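Kitchen corner, fridge and fruit
Mar 18, 2023

Started on the corner by the fridge today. The white table had collected mail, two dead markers and the February sign-up sheet. Wiped it down with the Vuler spray and put the mail in Gerasimos's tray, most of it being his.

Fruit. Danai wants it kept cold from now on, and I agree after what we threw out in February. The yellow basket stays on the white table as the place to sort things before they go in. Red fruit goes in the fridge first. Anything that needs eating the same day stays in the basket and goes to whoever is passing.

Washed the basket in the sink. The small openings in the walls hold crumbs, and a cloth won't get into them. An old toothbrush does. Rinse from the outside in, shake, leave upside down on a towel. Don't use the Bolov powder on it, it left a film last time and I had to do the whole thing twice.

Fridge: took everything out, washed the inside with warm water and a little baking soda, 200 ml of soda solution was plenty. The door seal was sticky along the bottom. Cleaned it and did the paper test, sheet held at all four sides. Please don't stand there with the door open while you decide on lunch.

Melina asked whether we could keep the soft fruit in a bag. Tried that with plums last month and they sweated. Loose is better, with space between them, and nothing stacked on top. Fionnuala's way of checking is to press lightly near the stem, which works on plums and does nothing useful on apples.

Spent 309 on the last two orders from Irka, 162 of that on fruit. Too much for what got eaten. Next order should be half the plums and no peaches.

Still to do:
Label for the basket
Ask Achilleas for the spare shelf clip
Move the Mamo jars off the top of the fridge
Order baking soda

Will look at the fruit again on my next turn and write down what went soft. 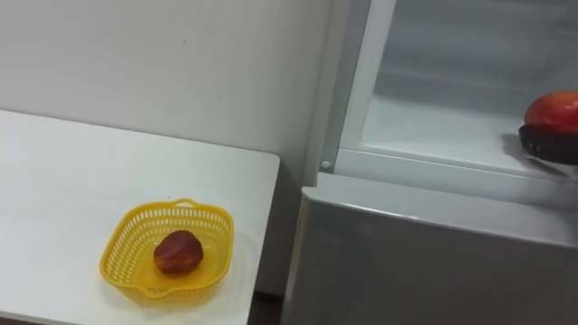

Entry by Danai Michailidis and Melina Kourkoulas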